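How to oil a wooden chopping board

Quick one, kettle's on. People keep asking so writing it down once.

What you need

Food grade mineral oil. I use the Pridine one, 9 quid for the big bottle, lasts ages. Two old cotton rags (t-shirt is fine). Fine sandpaper if it's rough. Washing up liquid. Salt and half a lemon if it smells of onion.

Not olive oil. Not sunflower either. Goes rancid and sticky and then you're scrubbing it all off again, ask me how I know.

Cleaning first

Salt on, rub with the lemon, leave it 9 minutes or so while you do something else. Rinse. Bit of soap, hot water, both sides. Don't soak it, don't put it in the dishwasher, ever. Mine split right down a glue line after one go and that was a present.

Stand it on its edge overnight. Needs to be properly dry all through or the oil won't go in.

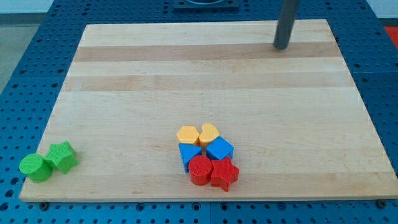

If it's gone furry after washing, light sand, with the grain. Wipe the dust off with a barely damp rag and let it dry agian. An hour will do for that.

Oiling

Warm the bottle in a mug of hot water. Pour a puddle in the middle, more than you think, and spread it with the rag. Long strokes. Do the ends and sides too, end grain drinks it up. Flip, same on the back. If you only do one side it can warp.

Leave 45 minutes. Dry patches? More oil on those. Then wipe off whatever's left with the clean rag and stand it up till morning.

New board: do this three or four times the first week. After that once a month, or when water stops beading.

Wax on top is optional. Zuzanna Brzozowska swears by the Bridano stuff, I can't tell much diference. Thin coat, buff, done.

Rags

Lay them flat outside to dry or rinse and bin them. Mineral oil is ok but some "board oils" have linseed in and those rags can heat up on their own if scrunched in a bin. Check the label.

Knife marks too deep to sand? Will do a seperate page on that, probably April.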